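Tarilport Home & Workshop Notes

We use cookies to remember your preferences and to see which pages are read. Accept | Manage settings

When the helper lets go: dropped bottles, pinched fingers and other bench troubles

By Povilas Koppel
7 minute read
Print this page | E-mail this to a friend

I have been meaning to write this one up since January, when our two-handed helper dropped a full bottle of linseed oil on the workshop floor at Levbridge and I spent the better part of a Sunday on my knees with a bag of cat litter. (Cat litter is very good for oil, by the way. Leave it overnight, sweep it up, and keep the sweepings outdoors in a lidded metal tin until you can get rid of them properly, as linseed can heat up on its own when it's soaked into things.)

More and more of you are writing in about home and hobby robots with proper hands, the sort with fingers and a thumb, and a good half of the letters are about something landing on the floor. So I've gathered up what we've learnt, mostly the hard way, with a lot of help from my old friend Efren Pangilinan, who is far more patient with these machines than I am and doesn't mind being rung up at teatime.

Our January trouble was a slow slip. The hand had picked the bottle up nicely, carried it across, and then sat there holding it while the program waited for a message that never arrived. A smear of oil on the outside did the rest. I was at the other end of the bench making tea and heard it go. What annoyed me most was that I'd wiped that bottle myself, with a rag that turned out to have more oil on it than the bottle did!

So, first tip, and it's a dull one: wipe everything with a clean dry cloth before the helper touches it, and wipe the finger pads as well. A cloth barely damp with water will do for ours, but do look in your own handbook before using anything stronger, as some pads go hard and shiny with spirit cleaners and then they grip nothing at all.

Second, practise with empties. Every new job at our bench starts with an empty bottle, well away from anything that matters, and only after 28 clean goes in a row do we put so much as a drop of water in it. Efren thinks 28 is a silly number and would like 100. I've held out so far.

The setting-down is where I'd watch most closely. A bottle coming down on a block or a box has a much smaller landing place than it would on the open bench, and if it arrives at a lean, only one side of the base touches first. Open the fingers at that moment and over it goes. We run every setting-down on the screen before we try it on the bench, and it has saved us a fair bit of mopping. 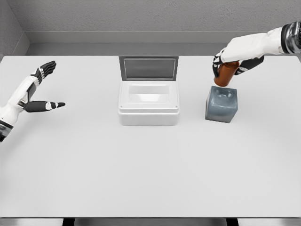
What should I do first if the helper stops moving while it's still holding something?

Keep your hands out of the way and find out what your stop button does to the grip before you press it. Some hands stay shut when they're stopped and some go slack, so if nobody is in danger, slide a tray with a folded towel under the load first. If a person is caught or about to be, press stop at once and let the bottle take its chances.

You can test this on a quiet afternoon with a rolled-up sock. Let the hand take hold of it, stand back, press stop, and see whether the sock stays put. Then do the same by switching off at the wall, if your handbook says that's allowed, because the two don't always behave alike. Ours held on with the button and let go with the wall switch, and I've written that on a card and pinned it by the door.

A few smaller things from the letters pile:

Don't grab a falling bottle. I know, we all do it. But your hand is going exactly where the helper's hand is, and a pinched finger hurts for days. Let it fall and fetch the mop.

Mind the other arm. It's easy to watch the hand doing the work and forget its partner hanging about over the rest of the table, which may well set off when you reach across for your pencil.

Move the lidded boxes back. A reader in Rimine lost the hinge off a nice one when an elbow caught the open lid on the way past. Shut it, or put it well out of the way until it's wanted.

Stop after 45 minutes and feel for loose bits, with the power off. Efren found a finger screw half out that way last summer, and it would have been in the jam by supper.

Keep glass for later. Plastic bottles do perfectly well for nearly everything, and when you do go over to glass, wear shoes. I shall say no more about that.

Mrs Dursun asks whether an old bath mat on the bench would help. We tried it and the bottles wobbled on the ribs, so we've gone over to a thin flat rubber mat and it's been much better. Cut it a little smaller than the bench top so the edge doesn't curl up and catch your sleeve.

Next month I'll be back to sticky drawers and what candle wax can do for them.

Print this page | E-mail this to a friend

Like these notes? Put your e-mail address in the box to have our newsletter sent to you. You can unsubscribe whenever you like.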